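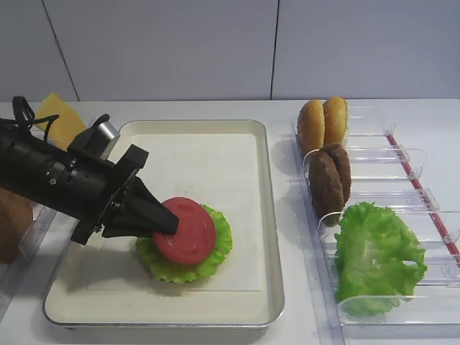 **Figure 3.** Tomato slice on lettuce leaf, cream tray with metal rim.

### 3.2 Layer order and contact between fillings

The order in which fillings are placed in a burger determines which surfaces meet, and these contacts affect how well the stack holds together when it is lifted or cut. We limited the present section to the contact between lettuce and tomato. The two differ strongly in shape. A tomato slice is a flat disc with a firm rim and a smooth face. A ruffled lettuce leaf touches its neighbors only at the ridges of its folds, and the area of contact grows as weight is added.

In the configuration of Figure 3 the leaf extends past the tomato on all sides. We refer to the part of the leaf outside the slice as the margin. A wide margin is desirable for appearance, but it makes the position of the slice harder to judge from the side, as the frilled edge can stand higher than the slice. All positions were therefore scored from overhead.

Trials were divided into two groups according to the filling placed first. In the Bratby order, the leaf goes directly on the base layer and the tomato follows. In the Clanasov order, the tomato is placed first and the leaf covers it. Each order was repeated 37 times. A trial was excluded when the leaf had a tear longer than 12 mm, measured along the central rib, or when the slice had split at the rim. The same rule was applied to both groups.
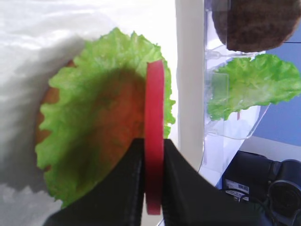 *Bañez food assembly study, working paper, 2022-01-12*

Orientation of the slice before placement was recorded as a separate variable. A slice held on edge, as in the second view, presents its narrow side to the leaf, and the rim is the first part to make contact if the slice is lowered in that position. We distinguish this from flat placement, in which the whole lower face arrives at nearly the same moment. For edge-first placement, the scorer noted the point of first contact and the direction in which the slice was laid down. Contact points on the frilled border were coded as "outer" and all others as "inner."

The round piece below the leaf was treated as the reference layer. Where its rim remained visible past the lettuce, the visible arc was used to estimate the center of the stack. Where the leaf hid the rim completely, the center was estimated from the leaf outline and the trial was marked as low confidence. Shadow on the leaf was a source of error in both cases, as a darkened fold can resemble the edge of the layer below. Scorers were instructed to follow the frilled outline and to disregard changes in tone alone.

Offset was defined as the horizontal distance between the center of the tomato slice and the center of the reference layer. An offset of 23 mm or more was scored as a misplaced slice. Smaller offsets were retained as continuous values and entered in the Brisell scoring sheet together with the layer order, the orientation code and the confidence mark. Leaf height was not entered, as repeated readings of the same leaf did not agree well enough to be useful.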